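Sorting Small Stuff by Color: Your Questions, My Answers
Westov Home Notes, the Small Things pages

I get a pile of mail about the basket post, so I've pulled the questions I see most onto one page. If yours isn't on it, write to me and I'll add it in August when I redo the site.

Why do you sort by color and skip sorting by type?

I tried sorting by type for two years. Keychains in one bin, rubber bands in another, odds and ends in a third. Then I'd buy a coil keychain with a clip on it and stand there wondering if it was a keychain or a clip. With color I don't have to think! Red goes in red, blue goes in blue, and I'm done before my coffee is cold.

What baskets do you use?

Small plastic ones with slotted sides, in red, green and blue. Mine came from the Kakeck store on Pritchard Street, but any slotted basket will do fine. I like the slots for seeing roughly how full a basket is, and for getting the dust out (turn it over and tap it).

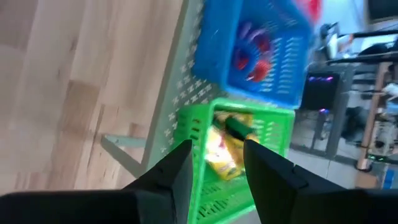 Do buy a spare or two if the store has them. Colors come and go, and I waited ages for another green. Also check the rim with your thumb before you pay. Some of the cheap ones have a rough bit of plastic left on the edge that will catch a rubber band every single time.

You don't have a basket for every color. Where do purple and orange go?

Purple goes in with blue, orange goes in with red, yellow goes in with green. Those are my rules and you can have different ones – a reader wrote to say she puts yellow with the reds and I've decided to let it go. Just pick before you start. Changing your mind halfway through means tipping everything out again.

How do you keep the coil keychains from tangling?

I lay them out on the table first, apart from each other, and give each one a look. If a key ring has worked its way into a coil, I twist it out slowly, the same way you'd take a key off a ring. Pulling stretches the coil and it never quite goes back.
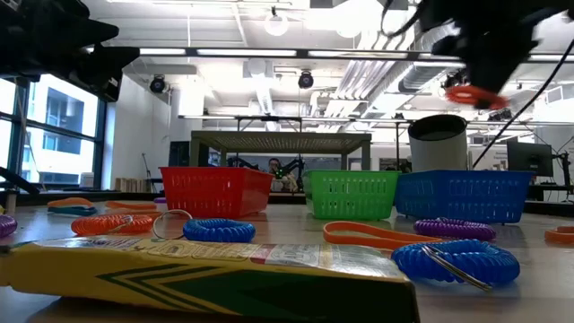
Small Things, no. 51

Flat rubber bands are another story. They will wrap themselves around anything with a clip, so I put the bands away first and the coils on top. If a band has gone sticky or has little cracks when you stretch it, throw it out.

Do I need a shelf too?

Need, no. I have a low metal riser with holes in the top, and I love it, but I used the baskets without one for a long time. The baskets can go on top or stand in front, and there's open space underneath for things that are waiting for a home.

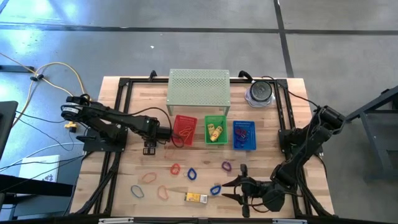 Measure your baskets before you order one, please. I bought a Fukeson riser first that was 10 inches deep, and my baskets would only fit sideways. It's in the garage holding paint now.

How long does it take?

One podcast, for me. Longer if you've let it go since last year.

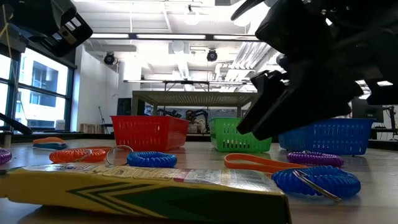
Can kids help?

Sure, big kids can, and they're usually faster than I am. Keep the bands and key rings away from the little ones.

Page last updated 2021-07-28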